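Brolline asks gripper suppliers to stop quoting simulated pick rates as if they were shop-floor results

June 2026

Brolline, the independent test house for handling equipment, has published Pliltau, a set of reporting rules for companies that sell robot grippers on the strength of computer simulation. The rules are free to use and run to four pages. Brolline does not expect them to be popular.

The trouble they deal with is easy to state. A supplier builds a virtual bench, puts a simple block on it, has a virtual gripper pick the block up over and over, and prints the success rate in a brochure. By the time the brochure reaches a buyer, the word "simulated" has shrunk to a footnote or gone altogether.

Brolline read 49 published claims about gripper reliability before drafting the rules. Only 11 said plainly whether the trials had been run on a machine or on a computer. Fewer still said what had been picked up, or what surface it had been resting on.

"We use simulation every day and we are not against it," said Toshiko Kobori, head of testing at Brolline. "It is cheap, and you can fail as often as you like. But a plain block on a plain table is about as kind a job as you can give a gripper. I want to know what happened with the awkward parts, and I am usually told that those are coming in the next release."

Under Pliltau, any pick rate taken from simulation must carry the word "simulated" in the same sentence and in the same size of type. The supplier must say how many trials were run and list every one that was left out, with the reason. If the start position of the object was changed between trials, the limits of that change must be given. If it was not changed, the report must say so.

The rules also ask for pictures from the robot's working view, taken before the fingers close, so that a reader can judge how much help the set-up gave. A supplier who wants to compare a simulated result with a real one must run at least 30 trials on real equipment with the same object. Brolline would have liked more, but was told by several companies that they would not do it.

There are things Pliltau cannot do. It is not a safety standard, and following it says nothing about whether a cell is fit to work near people. It has no force in law. Brolline will not be giving out badges or stickers either, having seen what happened to the last few.

Balusport, which packs sports equipment for online shops, has agreed to ask for Pliltau reports in its next round of buying. Sadao Wada, operations manager at Balusport, said the company was shown simulated runs of up to 400 picks in February without a single drop.

"Then we asked for our own boxes to be tried, and the meeting got shorter," Mr Wada said. "I am not sure a four-page document will change that. It does at least give us a list of questions, and we can notice who won't answer them."

Muñoz, a maker of two-finger grippers, has handed over a set of simulated block trials to be written up in the new format. Brolline has read the first report and sent it back with queries — mostly about how friction between finger and block was set, and who chose the value.

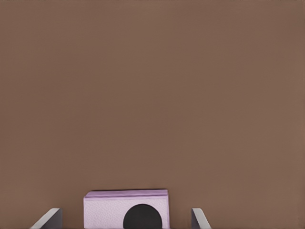
The reworked report will be published with the queries attached, along with any that remain unanswered.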